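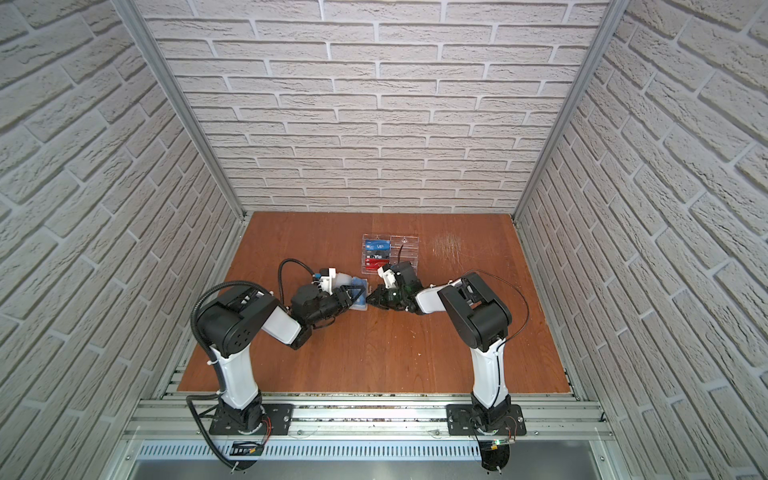
¿Qué lleva a un cliente a conservar una tarjeta de fidelización que apenas usa? En nuestra muestra, el motivo más citado fue el temor a perder los puntos acumulados, por delante de los descuentos y del trato preferente en caja.

3.2. Tenencia y uso de las tarjetas

El cuestionario se aplicó en marzo a 162 clientes de dos cadenas de Starnunbridge, Wovico y Rivas. De ellos, 44 declararon no haber presentado ninguna tarjeta en el último mes, aunque todos tenían al menos una. Biwott ya había descrito este comportamiento como «tenencia pasiva» en su estudio sobre el programa Bruto, y aquí mantenemos el término.

La tenencia pasiva fue más frecuente en los programas con un umbral de canje de 1,000 puntos que en los de 100. Los entrevistados del primer grupo solían desconocer su saldo y lo estimaban al alza. En el segundo grupo el saldo se consultaba en el momento del pago, casi siempre por iniciativa del cajero.

La denominación del nivel también influyó en las respuestas. Varios clientes de nivel superior dijeron guardar la tarjeta junto a las bancarias, y los de nivel básico - con pocas excepciones - la dejaban en casa o en el coche. No se preguntó por las aplicaciones móviles, que Rivas introdujo después del trabajo de campo.

Figura 2. Tarjetero con fundas de plástico transparente y cierre de broche.
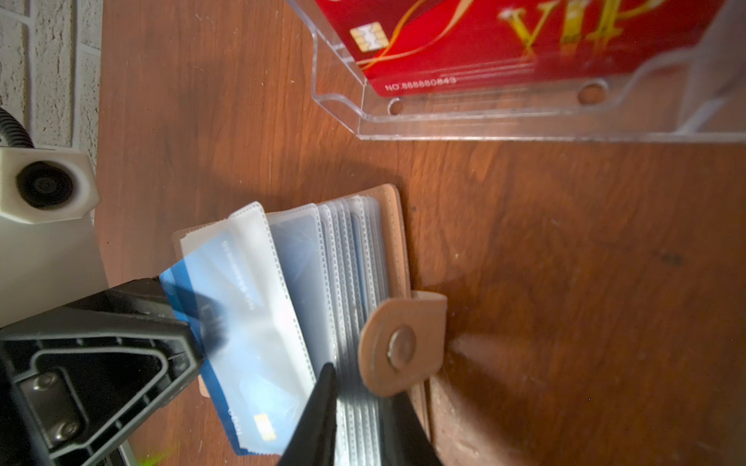

3.3. Abandono del programa

Se consideró abandono la baja solicitada por escrito o en tienda. La falta de uso, por prolongada que fuera, se contabilizó como tenencia pasiva.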